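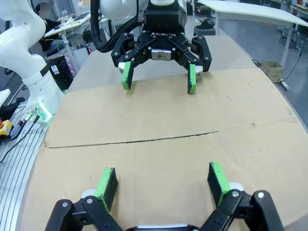 Séverine Perrin asked me at breakfast whether I was going to stand up here and talk about cardboard for ten minutes, and I told her that was more or less the plan, so thank you all for staying on a Saturday.

(Wait for people to sit. Water is on the left.)

I want to take you back to our open day at Costard in June. We had the doors open from 10 in the morning, and over 1575 people came through the building. Most of them, bless them, had come for the machines in the front hall. But the two-arm bench was where they stopped and stayed, and I've been thinking about that ever since.

The job at that bench is cardboard boxes. You have a big flat sheet with a crease across it, two arms, a gripper on each, and you'd like a box at the end. We all do this at home when we move house, usually with a knee and some bad language. An arm has no knee! It has two fingers with foam pads on them, and it has to get hold of something wide and thin lying flat on a table.

(Slow down for this part, I rushed it in Ullport.)

Picking up the sheet is the hard bit, and visitors never expect that. They want to see the folding. So on the day I began with a loose sheet in my hands and let the children feel how it bends before it folds. Do bring spare sheets if you ever run one of these. I gave away more than I meant to, and one little boy went home wearing his.
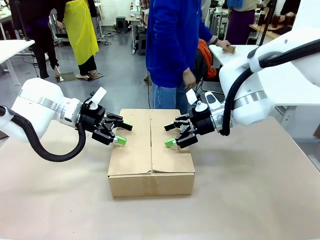 Why use two arms for a box? Because cardboard pushes back, and with one arm holding each side you can keep the thing square while you work on the flaps.

I got that one all afternoon, and I never minded it. A lady from Tindamance asked it twice, the second time so that her husband could hear.

(If there's time, tell the Yan story, the short version. If not, go straight on.)

The other thing I'd say to anyone planning an open day is to let people stand and look for a while before you start explaining. I'm a talker, as you can tell, and I found that very hard. My best conversations that day began when a visitor spoke first.

(Thank Costard, then questions. Handouts are by the door, please take two.)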